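Marble film (encyclopedia entry)

Marble film is a thin sheet printed to look like polished stone, sold on a roll and used to dress up a table, a shelf or the back of a display. I've been writing these little entries for the home surfaces section for a while now, and this is the one I get the most mail about, so I've made it longer than the last version!

The patterns are mostly white or cream with veins running through them. Gray veining is the classic, but I have a real soft spot for the rusty orange kind, which looks warmer next to wood (my own roll is a Savolainen pattern, number 213, and I've used it on practically everything). Most of it comes glossy, though you can get matte if you look around.

Film can be stuck down or just laid loose. On a flat board either one is fine. On a ridged or corrugated top the ridges tend to show through, especially in low light from the side, and the ends like to curl up if the sheet has been on the roll since January. Eero Hakala, who wrote the first version of this entry, liked to roll his backward overnight before using it – I just put books on mine.

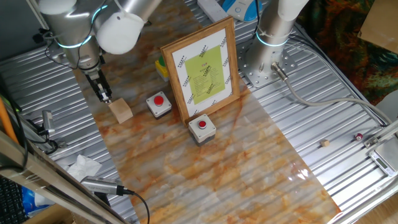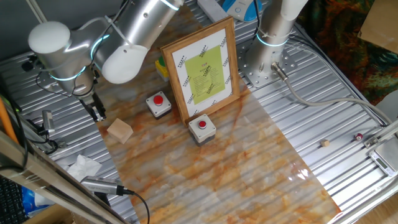 Marble-patterned film on a corrugated metal tabletop, with a wooden picture frame, push-button boxes and a small wooden cube.

Standing things on it is half the fun. A picture frame in light brown wood goes beautifully with orange veins, and a bright paper in the frame, lime green say, keeps the whole thing from getting too serious. Glossy film does throw back a lot of light, so try your lamp in a few spots first.

For cleaning, I use a soft cloth and a drop of dish soap. Skip the scouring pads, please! They dull the shine and you can't get it back.

See also: Contact paper; Faux finishes; Shelf liner; Tabletop display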